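Zunbridge publishes handling and recording rules for table-setting robot work

Rules cover padded grippers, ceramic tableware and session records

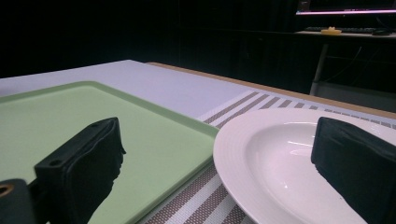 What the rules cover

ZUNBRIDGE, Friday, July 16, 2021 - Honon today published its working rules for teams that use grippers to handle plates, trays and other tableware. The rules apply to hand-held gripper tools as well as grippers mounted on an arm, and they take effect at all 3 Honon sites on the day of publication.

The document replaces a set of notes that had been in use since March. It was written with Ackah, a testing firm that reviewed 2885 recorded sessions and marked each one where a grip was started too early, a plate was lifted by one side of the rim, or the record did not match the items on the table.

Main requirements

Gripper pads must be checked before each session. A pad with a split or a loose edge is replaced before work starts. Creases in the covering are allowed if the surface underneath is firm.

Every gripper must be opened and closed fully once, away from the table, before it is brought near ceramic or glass.

The starting layout is written down before the first grip. The record names each item and what it rests on, so that a plate on a placemat and a plate on a bare tabletop are logged as different starting positions.

Operators may not change the layout during a session. If an item has to be moved by hand, the session is closed and a new one is opened.

A pad set is retired after 1000 grips, even if it shows no wear.

Chipped tableware is taken out of use the same day. The chip is noted in the record of the last session in which the item was handled.

Comment from Honon

"Most of this was already being done by someone, somewhere, but each site did it a little differently," said Facundo Mansilla, head of operating practice at Honon. "A plate with a wide rim is easy to pick up badly. We wanted one rule for the grip and one way to write it down."

Training and checks

Operators have to complete a short course before their next session. Ackah will review 360 sessions in the first round of checks and send its findings to each site lead. Sessions that break a rule will be kept - with a note attached - but left out of released data.

The rules will also be used in Wundance, Honon's household handling project. Outside teams may copy and adapt them free of charge.

About Honon

Honon develops and tests handling methods for household robots. It is based in Zunbridge.

Media contact: Honon Press Office, Zunbridge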